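The Instruction Sheet Is Part of the Robot

6 min read

214 shares | 17 comments

Most of the talk about teaching robots is about hardware. People want to know whether it is better to take the arm by the wrist and move it through the job, or to sit across the room with a pair of controllers and drive it from there. Others would skip the robot at that stage and record a person doing the work. I have worked with all of these for several years, and I have opinions about each. But the thing I would fix first is the piece of paper.

Every demonstration starts with somebody being told what to do. That may be a line on a screen, a printed sheet, or a supervisor talking over her shoulder. The person reads or hears it, decides what it means, and does it. The robot later learns from what was done. If the instruction was vague, the person filled the gap, and whatever she filled it with is now in the data.

I learned this on a project called Nemton. We were collecting household jobs by remote control: clearing plates, folding towels, putting shoes on a rack. We had 235 demonstrations of the towel job by the end of September, and the arm trained on them folded towels well for half the fold and then stopped, or pulled the towel back open. We blamed the grippers for a week. Then Gun-woo Seo went through the recordings in order and saw that our operators had been folding in two different ways. Some went in thirds and some in half and half again. The sheet said "fold the towel neatly." Both groups had followed it.

The fix took one afternoon. We changed the sheet to say which fold, and we threw out the smaller pile. I would have been happier if we had kept both piles and labeled them, but we had not written down who was doing which, and sorting them by eye cost more than recording them again.

Guiding an arm by hand hides this problem for a while. When you hold the arm yourself you tend to be the same person who wrote the task, and you know what you meant. You record 40 good runs, they all agree with each other, and the robot does well. Then the work is handed to a larger group and the agreement goes away. I have heard this described as a drop in operator quality. I don't think it is. The first set had one reader and the second set had many.

Remote control makes it worse in one respect. The operator is busy. She has a delay to deal with, a camera view that never shows quite what she wants, and no feel for how hard she is pressing. She reads the sheet once before she starts and does not look at it again. Anything in the fourth sentence is lost. At Warero, where I worked before Nemton, the sheets ran to a page and a half, and we found the last steps missing from a good share of the recordings. The objects were placed and the arm went home, and the wiping or closing or putting back that came after had not been done.

Those last steps are the ones I care about. A robot that waters a plant and leaves the can on the floor has made work for someone. If you ask people to describe watering a plant, they will say they fill the can and pour. They won't mention the water that ran over the saucer, and they won't mention where the can goes afterward, though they deal with both every time. So these things have to be written down, in plain words, and near enough to the main action that a person in a hurry will read them as the same job.

It also helps to list the things involved and say which of them move. A person knows that the pot stays where it is and the can comes to the pot. An operator who has been doing sorting tasks all morning may well pick up the pot first. I have done it myself. Saying that the plants are in fixed locations takes two or three words and saves the run.
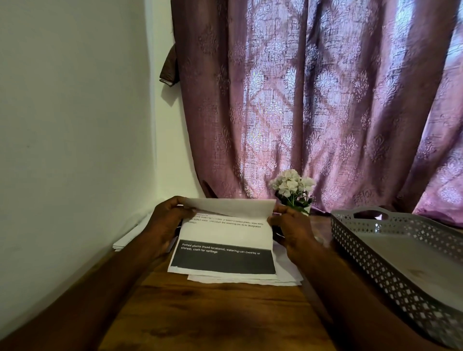 Bok-nam Ma thinks I have this backward. Her view is that a tight instruction gives you tidy data and a brittle robot, and that people in real homes will never give orders the way our sheets do. She would rather hand ten operators a single line, let them disagree, and record enough of it that the disagreement becomes useful. If half of them fold in thirds, she says, the robot should know that thirds exist.

I take the point, and with enough recordings she may be right. Our largest set at Nemton was 714 runs of one task, and that was still too few to let everyone do as they liked. Variety is worth having when you know where it came from. Different rooms, different cans, different heights of table, left hand or right – all of that I would ask for by name. What I don't want is variety that got in because a sentence could be read two ways and we did not notice until training was finished.

Ro-un Kang and I now do one thing before any new task is sent out. We give the sheet to a person who has not seen the task and ask her to do it with her own hands, without the robot, while we keep quiet. It takes a few minutes. If she stops to ask a question, the sheet gets changed. If she doesn't ask but does something we did not expect, it also gets changed, unless her way is better, in which case we rewrite it to match hers.

This is dull work and it does not show up in a demo video. It is also cheap. An hour of operator time on a remote rig costs far more than an hour of editing, and a bad sentence is paid for again in every run recorded under it. I would like to see teams publish their instruction sheets along with their data, old versions included, so that the rest of us can see what the people were asked to do.

December 2022

17 comments – Sign in to join the discussion

Get new essays by email once a month. Unsubscribe at any time.

We use cookies to remember your settings and count visits. Accept | Manage choices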